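List home | Thread index | Previous | Next | Reply to list

Subject: Re: Hairline crack over the small meeting room
From: Ulla Haugland
Date: 02/01/2023

Hubert wrote:

> Before anyone gets the filler out, can we agree what we are dealing with?
> Torbjørn says the crack in the ceiling of the small room is only the joint
> opening up. Hedvig thinks it is new since April. I would like to know
> whether it wants a plasterer or a pot of paint, and whether we can do it
> before the Tiller people come back to use the room. Also, does anybody
> remember what the little metal fitting in the corner is for? If it is
> holding anything I don't want it painted over or pulled out.
>
> Hubert Kaczmarczyk

Hubert, all,

I went in this morning while the building was quiet and had a proper look. The crack is thin and wanders a bit. It starts at the fitting in the corner and runs along the seam where the two parts of the ceiling meet, with a few small jagged branches towards the far end. I could not get a fingernail into it. I tapped either side with the handle of a screwdriver and it sounded the same all the way along, so I don't think anything has come away behind.

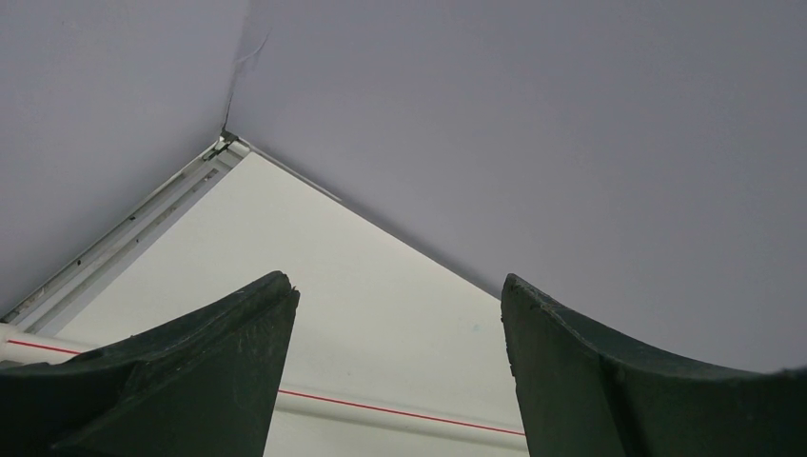 As for whether it is new, I can't say. I found the notes from when we had the room decorated and they mention filling "corner and joint", which would suit Torbjørn's version. The same notes say the ceiling was to be done in the grey and the white left as it was. There is a part tin of the grey in the cupboard under the stairs, with Oltley written on the lid in marker. I shook it and it is still liquid, but I have not tried the colour against the ceiling. It may have gone off a shade.

The fitting I am less sure of. It is small and dark, with a sort of hook or clip to it. Nothing hangs from it now. Sérgio thought it might be left over from the old curtain wire, and Hedvig thought it was for a cable. I gave it a gentle pull and it did not move. My suggestion is to leave it alone for now and mask it when we paint.

What I would do about the crack:

Put a pencil mark at the far end of the longest branch and write the date beside it, very small. Leave it 22 days. If it has not gone past the mark, rake it out lightly, use the flexible filler and not the powder sort, let it dry overnight and give it two thin coats. If it has gone past the mark we ring the plasterer. I had a price from him last year for the hall ceiling and it was over 4000, but that was the whole ceiling down and up again, and this would be nothing like it.

I have put the pencil mark on already — please don't rub it out if you are dusting up there.

Two other things while I had the steps out. One of the rubber feet has split, so don't use them on the polished floor until I have found a new one. And the key to the stairs cupboard is now on the hook with the Erdős room key, because I was tired of hunting for it.

Torbjørn, if you still have the filling knife could you bring it on your next turn? The one in the drawer has a bent corner and leaves a line.

Ulla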